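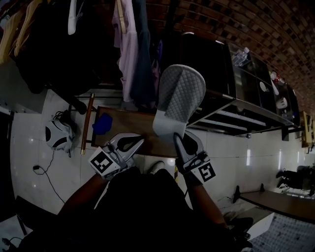
Aula 4 — Tarifas, ocupação e o famoso "preço por noite"

Pessoal, na aula passada corri demais no fim e ficou muita gente com cara de dúvida, então escrevi estas notas com mais calma. Vamos continuar com o hotel Elero, o mesmo do exercício de março, e quem faltou pode pegar os números aqui mesmo.

Começo pela tarifa balcão. É o preço cheio, aquele que o hotel usa como referência e que pouquíssimo hóspede paga. No Elero ela é de 443 reais por noite em apartamento duplo, com café da manhã. Quando vocês leem num site "economize 30%", a pergunta que eu quero que façam é: 30% em cima de quê? Quase sempre é em cima da tarifa balcão, que às vezes só existe no papel (ou na plaquinha atrás da recepção, adoro essas plaquinhas!).

Depois vem a tarifa promocional. O Elero vende a 300 reais na baixa temporada, com duas condições: mínimo de duas noites e pagamento antecipado sem reembolso. Façam a conta comigo. O desconto é de 143 reais por noite, e dividindo por 443 dá 32,3%. O anúncio pode dizer "mais de 30%" com toda a tranquilidade. Agora, se o hotel cobra o café à parte nessa tarifa, a comparação já não vale, são produtos diferentes. Isso cai no trabalho, anotem.

Diária média. Some a receita de hospedagem e divida pelos quartos vendidos. Só hospedagem! Restaurante, lavanderia e estacionamento ficam de fora, e foi aí que metade da turma escorregou no último exercício. Cortesia também não entra no divisor, pelo menos no critério que usamos neste curso. Há hotéis que fazem diferente, e quando vocês forem estagiar perguntem logo no primeiro dia.

Ocupação. O Elero vendeu 2.043 diárias no trimestre. Sozinho, esse número não diz nada, precisamos saber quantas estavam disponíveis. Com 30 apartamentos e 90 dias, são 2.700 diárias possíveis, e a ocupação fica em 75,7%. Se todas tivessem saído a 300 reais, a receita seria de 612.900 reais. Dividindo pelas 2.700 disponíveis chegamos a 227 reais, e esse é o RevPAR, a receita por quarto disponível. Reparem que dá no mesmo multiplicar a diária média pela ocupação (tirando o arredondamento).

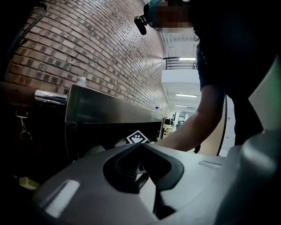 Danai Spanos perguntou se não seria melhor o hotel segurar os 443 e aceitar vender menos. Para empatar com aquela receita bastaria vender 1.384 diárias, com bem menos gasto de limpeza e enxoval, disse, e o hóspede ainda encontraria o lugar mais sossegado.

Gostei muito da pergunta e a conta está certa. O que falta saber é se existem 1.384 compradores a esse preço na baixa temporada, e aí entra a curva de demanda, que fica para a aula 5. Vão pensando também no hóspede que volta — quem entrou pela promoção aceita pagar a tarifa cheia no verão? Eu tenho minhas dúvidas.

Para a próxima aula: escolham um hotel de praia, anotem a tarifa para 2 noites na baixa e na alta, e tragam as condições de cancelamento por escrito. Pode ser em dupla. Quem preferir trabalha com a pousada Jemal, a ficha está na pasta da disciplina, junto com a planilha. A coluna F estava com a fórmula errada e já corrigi, baixem de novo.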